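## 4. Running the sandwich demonstration on an open day

This section covers the table set-up and the running order for visitors. It assumes the arm has been mounted, powered and homed as in Section 2, and that the person at the table has completed the operator check in Section 3. The steps are the ones we used for the September open day at Clusthorpe.

### 4.1 Before the doors open

1. Wipe the tabletop and let it dry.
2. Set the floor barrier 600 mm from the table edge on all open sides.
3. Put the pink plate in the middle of the table and a clear tray on each side of it, in a row.
4. Load the trays. Bread and cheese go upright against the tray walls so the gripper can reach a top edge. Lettuce is also stood up, in a back corner.
5. In the Gruto panel, open **Programs**, then load program 229.
6. Set the speed to 10 percent and run one full cycle with no visitors present.
7. Return the speed to the demonstration setting and press **Hold**.

**Note:** Take the bread out of the bag shortly before each run. Dry slices crack at the corner when the fingers close.

**Caution:** Food handled during the demonstration must not be eaten or offered to visitors. Keep a sign to this effect on the barrier.

### 4.2 Running a cycle

1. Check that everyone is behind the barrier, including children.
2. Say out loud that the arm is about to move.
3. Press **Hold** again to release the arm, then press **Start**.
4. Keep one hand near the stop button until the arm is back at its rest position.

Bread is picked by the upper corner and carried over the plate at a tilt. This is normal. Let the arm finish the move, even if the slice hangs a little crooked.

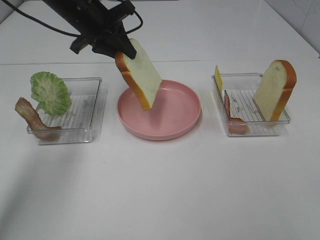

*Wenche Hägglund*

If a slice lands partly over the rim of the plate, wait for the arm to return to rest, press **Hold**, and straighten the slice by hand with the food tongs. Do not reach in while the arm is moving.

Bacon is the item most likely to be missed. A curled strip can spring out of the fingers, and one lying flat on the tray floor gives them little to close on. If the arm comes up empty twice, press **Hold** and move the strip so that part of it rests against a side wall or over the rim.

### 4.3 Between groups

1. Press **Hold** and wait for the amber light.
2. Clear the plate into the waste bin and put it back in the middle.
3. Brush crumbs out of the tray grooves.
4. Reload both trays.
5. Wipe the finger pads with a damp cloth – no spray cleaner.

**Note:** Visitors often ask to load a tray themselves. This is allowed with the arm on hold and the operator standing at the panel. Give them gloves.

### 4.4 Closing down

1. Send the arm to the park position from the Gruto panel.
2. Switch off at the controller, then at the wall.
3. Wash the plate and trays by hand in warm water.
4. Enter the number of cycles and any dropped items in the log sheet.

For gripper pad replacement, see Section 6.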